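Manju Kashyap
Module: Home and Community Studies, second-year project

## How people in shared houses look after furniture they don't own

### Background

Most students in Trukerari rent a furnished house for at least one year. The furniture belongs to the landlord, and any damage can be taken out of the deposit. I wanted to find out what tenants know about cleaning and caring for large items, mainly sofas, and whether the advice they are given is any use to them.

### Method

I sent a short questionnaire to 227 tenants through the Plundel housing list in January. It had nine questions, and people could skip any they did not want to answer. I received 54 replies. I also read the house guides that three letting agents give out at the start of a tenancy, and spoke to a furniture repairer at Fosero for an hour.

The reply rate was low. People who have had a problem with their deposit were probably more likely to answer, so the results should not be read as typical of all tenants.

### What tenants said

Most people did not know what their sofa was made of. Several wrote "leather or fake leather" and left it at that. Few had been told at the start of the tenancy, and the inventory usually just said "sofa, good condition".

Cleaning habits varied a lot. Some wiped the sofa down every couple of weeks. Others had only cleaned it after a spill, and two said they had never thought of it as something you clean. Washing-up liquid and baby wipes were the most common products. The repairer told me that baby wipes can take the finish off leather over time, and that most of the repairs he sees are on the arms and the headrests, where skin and hair oil build up.

The highest deposit deduction reported was £899, for a full replacement. That tenant disputed it and got part of it back.

### What the house guides said

Two of the three guides did not mention upholstery at all. The third had one line asking tenants to "keep soft furnishings clean". None of them said what to use. 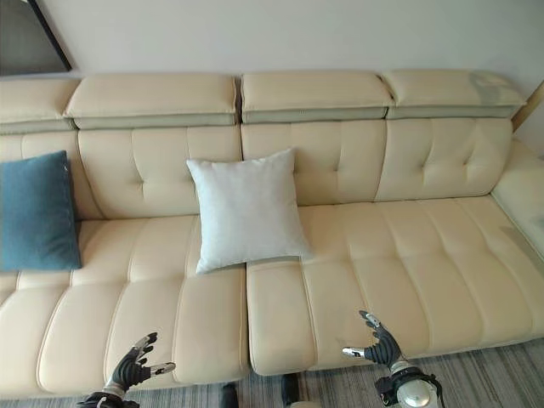 The repairer's own advice was short. Dust with a dry cloth, use a slightly damp one for marks, keep the sofa away from radiators, and test any cleaner on a hidden patch first. Pale leather picks up dye from new jeans, and this is hard to remove once it has set.

### Suggestions

Agents could add the material of each sofa to the inventory, along with a few lines on cleaning. Tenants should take dated photos on moving in, including the seats and arms.

If I did the project again I would interview some landlords and ask what they expect as normal wear. I would also cut question six, which most people misread.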